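Plevholm: a word list of what people call the stuff in their homes

Text-only, CSV and JSON, version 2 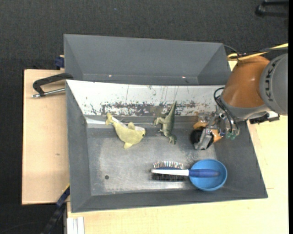 A plush dolphin, a toy dinosaur, a hairbrush and a blue bowl, all in one gray bin.

What this is

Plevholm is a collection of everyday names for household objects, written down the way people say them at home. We asked 27 households to tell us what they call 200 ordinary things, and we kept every answer, including the silly ones. If your family says "clicker" for the remote and your neighbors say "the changer," both are in here, with a note on who says it to whom.

I started it because I love this kind of language and could never find enough of it in one place. Dictionaries are great at the standard word and shy about the rest. Product catalogs are worse (have you ever met a person who says "beverage vessel" at breakfast?). The words people use when they are half asleep and looking for their slippers are so much more fun!

What is in the folder

names.csv is the main table, with one row per answer.
objects.csv lists the things we asked for, each with a plain prompt.
households.csv has the little we share about each home: region, languages spoken, and whether children live there.
stories.json holds the longer explanations people gave for a word, where they had one.
CHANGES.txt is the history of the files.

Columns in names.csv

row_id: a whole number, never reused, even when a row is removed.
object_id: matches objects.csv.
household_id: matches households.csv.
name: the word or phrase as it was written to us, in lower case unless it is a proper name.
speaker: adult, teen or child.
register: plain, pet name, joke, baby talk or borrowed.
language: a two-letter code. Mixed phrases get both codes with a plus sign between them.
note: free text, often blank.

A few sample rows, with the ids left out

couch cushion, adult, plain, en, "pillow if you are sitting on it, cushion if you are vacuuming"
couch cushion, child, joke, en, "brick"
hairbrush, adult, plain, en, "brush"
hairbrush, child, baby talk, en, "bushy"
colander, adult, joke, en, "the leaky bowl"
stuffed animal, teen, plain, en, "stuffie"
stuffed animal, adult, borrowed, de+en, "the kuschel one"

The stuffed animal entries are my favorite part of the whole set. Some homes have one word for all plush toys, some split them by size, and one home sorts them by whether they are allowed in the car. Bowls come a close second. Go look at the bowls.

How the words were gathered

Every household got a printed booklet called the Abbasi booklet, after the street where we first tried it. Each page had a short prompt with the usual name kept out of it, such as "the thing you drain noodles in" or "the thing you fix your hair with." People wrote down whatever came to mind first, then anything else they heard around the house. Booklets stayed with the families through November, and quite a few came back with jam on them.

Typing up was done by hand in Bidoder, our small entry form. Each row was checked by a second person who had not seen the first person's choice of register. Where the two of them disagreed, the row carries the word "split" in its note. I left those in on purpose, and they make wonderful reading.

Spelling is kept as written. If a seven-year-old wrote "flaslite," that is what you get. A cleaned spelling would be handy for some projects, and Cudel (see below) can make one for you.

Good uses

Search boxes that should understand normal people. Vocabulary lessons, especially for learners who know the textbook word and are puzzled by everything said in a real kitchen. Word games. Studies of family slang. One teacher used the joke rows as writing prompts, and the results were a delight.

Poor uses

Please don't treat the counts as a survey of how common a word is. The homes were found through friends and a notice at a library, so they lean toward people who like words. Please don't try to guess who a family is from their answers either. We took out last names, pet names that were unusual enough to search for, and all street names, and 15 rows were dropped at a family's request.

Known gaps

Tools are thin. I should have asked about pliers and wrenches separately, and I lumped them together as "hand tools," which gave us a heap of answers that can't be pulled apart.

Words for phone chargers went out of date while we were still typing.

Children's answers come mostly through a parent's handwriting, so there may be some tidying we can't see.

Rows in languages other than English have been read by only one speaker each. If you can check any of them, please write!

The register labels are a judgment call. "Baby talk" and "pet name" blur into each other, and I would merge them if you need clean groups.

Getting started

Open names.csv in any spreadsheet program. The text is UTF-8, commas separate the columns, and double quotes go around anything with a comma inside. Join on object_id if you want the prompts next to the answers.

Cudel is the small helper script in the tools folder. Run it with the option list to see all the names for one object, with the option plain to keep only the plain register, and with the option respell to add a column of standard spellings. It needs nothing installed apart from Python. It does not change the original files, so play with it as much as you like.

Changes in this version

Added stories.json, which used to be squeezed into the note column and made everything hard to read.
Fixed 11 rows where "dresser" and "dressing" had been swapped.
Split "bowl" from "dish" in the object list. Old ids still work.
Blank notes are now truly blank and no longer say "none."

License and credit

Free to use, share and change, as long as you name the source and keep the household notes as they are. Please credit it as: Plevholm household names, version 2, compiled by Parviz Esfahani and the families.

Adding your own words

Yes, please! The booklet is in the print folder. Fill in as much as you feel like, since half a booklet is still lovely to have. Send the typed rows or a scan, tell us which languages you speak at home, and say whether you would like your stories included or only the words. New rows are read in batches, so a reply can take a while.

Last updated March 10, 2024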